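Cable storage for spare PSUs – divided boxes, any good?

Orkidard Forums > Workshop & Bench > Storage

benchmouse
16 May 2022
Sorting out the spares at work and need somewhere for PSU wiring. Bundles, mostly red yellow black, connectors on the ends. At the moment they're stood up in an old cardboard box with dividers, one bundle per hole more or less. Box is knackered. Top edges all ripped. Is it worth buying proper bins or do I just find another box?
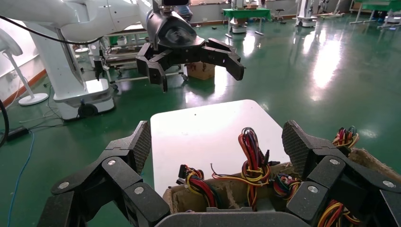 Page 2

munther_f
Bins. Cardboard sheds. You'll be picking fluff out of connectors till November.

saltpan
Disagree, had divided boxes for years. Glass boxes from the pub are the best ones, free and the holes are the right size. When it goes tatty bin it and get another.

munther_f
Free until a pin gets bent. Eltimen do a plastic crate with lift out dividers, we've got 2 at Salem and they've been dropped down the stairs. Fine.

benchmouse
How deep are they? Mine need to stand up, if they lie flat they all knit together and I lose ten minutes getting one out. Also the ones by the side flop over the edge and hang there, connector and all, which is how they get caught on things.

TharinduK
Fold them first. Half, then half again, velcro round the middle, connector end UP. Then it doesnt matter what box. Looks like you're just dropping them in as they come? Half the holes will be empty and the rest a birds nest.

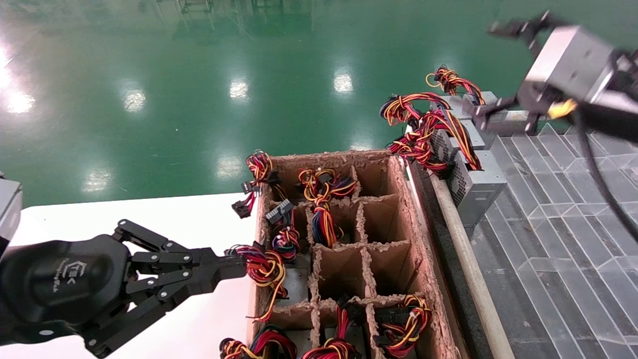
And do the long ones seperately, they're the ones that climb out and end up in next door's hole. I keep mine at one end of the box and short ones at the other. Takes no time once you're in the habit.

saltpan
Velcro on every one? How many are we talking. I've got roughly 400 leads here, not happening.

TharinduK
Roll of velcro is cheap. Or a rubber band if you must – they perish though, and go sticky on the insulation.

kettle_on_2
Twist ties. Bread bags. Sorted.

munther_f
No wire ties near connectors please. Seen what happens.

benchmouse
Ok tried the folding on a few. Better, but loops still spring up above the top. Box sits right beside the power supplies so I do want it low enough to reach over. Might cut the dividers down while I'm at it, they're all fluff along the top anyway.
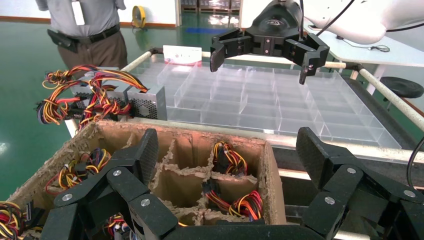 Divided box and wiring, power supplies behind

saltpan
Don't cut them down, they'll fold over as soon as you lean on them. Run parcel tape along the top edge instead. Did mine that way, still going.

munther_f
Tape. On a box that's already falling apart. Just get the crate

TharinduK
Tape's alright for a stopgap tbh. Kaltesau had the crates in last time I looked, but only the shallow ones, so measure a folded bundle before you order.

benchmouse
Will measure. Taping it for now, will see about the crate when there's money for it. Ta all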